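# Recording Evidence After a Dog Bite

These steps cover the first eight days after a bite on private property in Jorkside. They assume that emergency care has already been given.

## 1. Report the bite

Call county animal control and ask for the report number before hanging up. Write down the time of the call and the name of the officer. If the owner's name is unknown, give the street address and a description of the dog.

## 2. Photograph the injury

Take one close view with a ruler next to the wound and one view from farther back that shows the whole limb. Repeat daily in the same light. Do not crop or edit the files. Keep the originals on a second device.

## 3. Record the location

Note every fence, gate, wall and posted sign, including places where a sign is missing. Measure from the gate to the point of contact in inches. In Bramwell v. Moser, the distance was 528 inches, and the leash in use could not have reached that far.
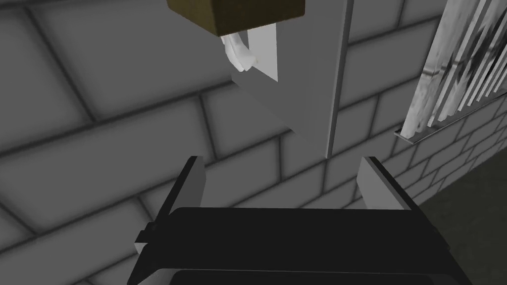
## 4. Start an expense log

Use one line per item: date, provider, amount, paid by. Enter small costs too. A typical first page might read:

- Urgent care visit: $694
- Wound cleaning and stitches: $974
- Parking: $8

Attach the receipt to each line. Lost wages go on a separate page with a signed letter from the employer.

## 5. Notify the insurer in writing

Send the owner's homeowners carrier a short letter with the date, the address and the report number. Leave out opinions about fault. Decline a recorded statement until a lawyer has read the file.

Prepared by Zixuan Xiao. Last revised Sunday, December 2, 2018.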